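Baskets and Fruit – Gallery

By Ludger Stöcker
Filed under: Props, Tabletop
September

The gallery covers the wicker and the artificial fruit on the Hunell shelf. The written notes come first and the pictures are toward the bottom of the page. If you only want to look, scroll down.

I have been buying artificial fruit for 17 years, first for shop windows and later for table displays and drawing classes. Most of it lives in shallow drawers sorted by kind. Bananas take up more room than you would think and do not nest with anything. Apples and peaches can be stacked in egg trays. Grapes get tangled and go in their own bag.

The baskets are kept above the drawers, handles up, one deep. I used to put them inside each other to save space, and two of them lost strands from the rim that way. They now get a full shelf.

About the fruit

Artificial fruit comes in three general weights. The lightest is foam with a painted skin. It looks fine from a few feet away and dents if you squeeze it. The middle weight is hollow plastic, which holds its shape and its color but rolls off a table at the slightest bump. The heaviest has some kind of filler, and a full bowl of it is a job to carry down the stairs. I buy whichever one has the best color, and then I have to remember which drawer is the heavy one.

Color is where the cheaper sets fall down. A green apple is easy. Peaches and mangoes are harder, with two or three colors that have to run into each other. On a poor one you can find the line where the sprayer stopped. On a good one the red goes to orange and the orange goes to yellow and you have to turn the thing over to see how it was done. I bought a set from Flunum a few years ago and sent back the pears, which were a gray green I have never seen on a pear. The citrus from the same box was good and I still use it.

Bananas should have a tip. Many sets round it off and the result looks like a crescent roll. I also prefer single bananas to a bunch. A bunch can only sit one way in a basket, and a single one will lie across the others or lean on the rim, wherever there is a gap.

Shine is a matter of taste. People who draw from the fruit like a glossy skin for the highlights. People who photograph it complain about the same highlights. A light dusting of talcum powder takes the gloss down for an afternoon and wipes off with a damp cloth. Do not use hairspray. It goes sticky and picks up lint.

About the baskets

For a small group of fruit I like natural wicker with a braided rim and fairly low sides. If the sides are too high the fruit disappears and you end up padding the bottom with newspaper. If they are too low everything slides when the basket is picked up. The right height lets the tops show over the rim with nothing underneath.

Pale wicker goes with more tabletops than dark. I had a set of stained brown baskets from Bautista that looked handsome on white cloth and like nothing at all on a wood table, and they went to a church sale. The pale ones also show dirt sooner – crumbs, mostly, and fluff from whatever cloth was used last. An old toothbrush gets between the strands. After that a wipe with a cloth wrung out in plain water, and then leave the basket on its side somewhere with air moving. Not on a radiator.

Handles are a nuisance for storage and useful for everything else. They give a low group some height, and they can take trim: ribbon, lace, a strip of linen. I tie trim on and never glue it. Lace and crochet fray at the ends after a season or two, and I do not cut the ends back. A bit of fraying goes well with wicker. When it gets too thin to hold a knot I replace it.

Putting fruit in a basket

Large pieces go against the wall of the basket. Small round ones go in next, down low where they can be partly covered. The banana goes on last. That is really the whole method, and the rest is turning the basket until it looks right from where people will be standing.

I try to keep the reds apart and usually fail. There are more red and orange fruits in the drawers than anything else, so a yellow or two does a lot of work. A basket of nothing but red fruit looks like one lump from across a room.

It also helps to leave one piece out on the table. It shows the size of things and makes the group look less like a store display. A mango is good for this, being oval, and stays where it is put better than a round fruit will. An apple needs a bit of putty.

Cloth is optional. I keep a few plain squares in red, cream, and dark blue, and I do not iron them. Folded neatly they look like a restaurant. Crumpled behind the basket they fill the space and cover the join between the table and whatever is at the back of it.

Pictures

Pale wicker on a beige tabletop in both. First, the mango in the basket with the banana and the rest of the fruit. Second, the mango on the table, and red cloth behind the basket. 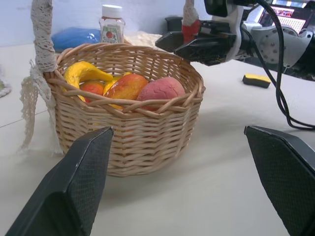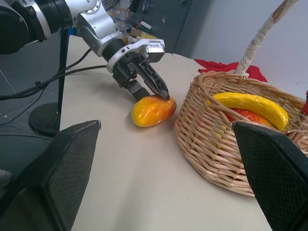

Reading time: 5 minutes

Notes on the pictures

In the first picture the large pink-red fruit is against the right wall of the basket, where I would always put the biggest one. Its skin has a crackled texture, and I have heard it called a peach and also a bread roll. The whitish trim hangs down the left side and ends in a loose heap on the table. The banana is the pointed kind.

The second picture has the banana lying over an orange-red fruit. The mango outside the basket is mostly yellow from this side, with the red at one end.

Sizes and questions

The drawers under the Hunell shelf are 26 inches wide and will take most fruit sets sold in a flat box. Several people have asked where to find lace by the yard for handles. I get mine from Panov, ends of rolls, no choice of pattern.

The next gallery is vegetables. The artificial leeks are still in their packing and two of the bell peppers need new stems.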